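July, 2 pm. Glue-up notes, Petside feeder boxes

Switched to the Fomulix wood glue for this batch. It grabs faster than the old one, so lay out all the parts first. Masking tape is fine for holding the small miters, no clamps needed.

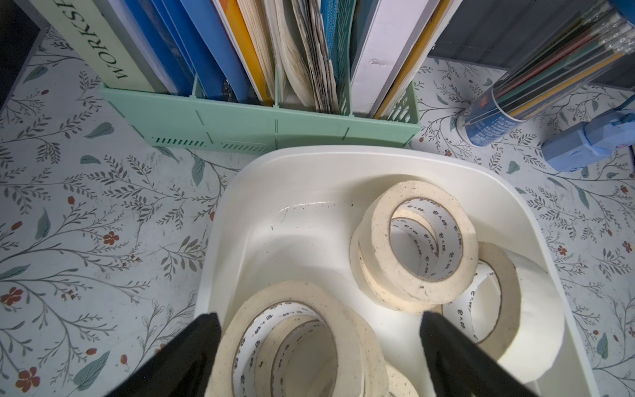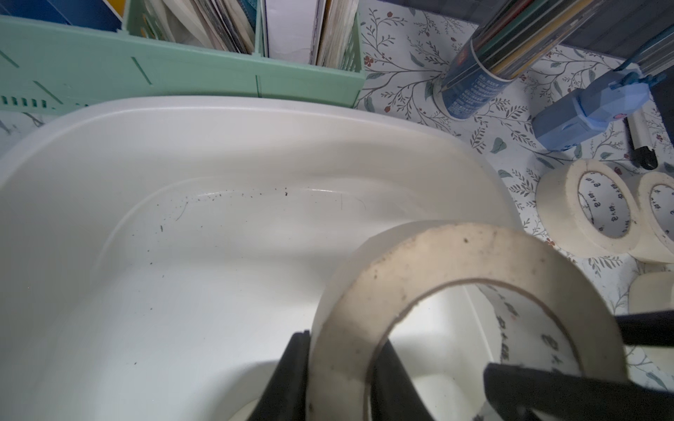

Masking tape, white plastic tub.

Taped 20 corners, 2 slipped. Both were end pieces with too much glue. Wipe the outside faces before taping or it won't stick. Leave 28 minutes, then peel slowly. Still to do: sand the lids, order hinges from Stikumetti.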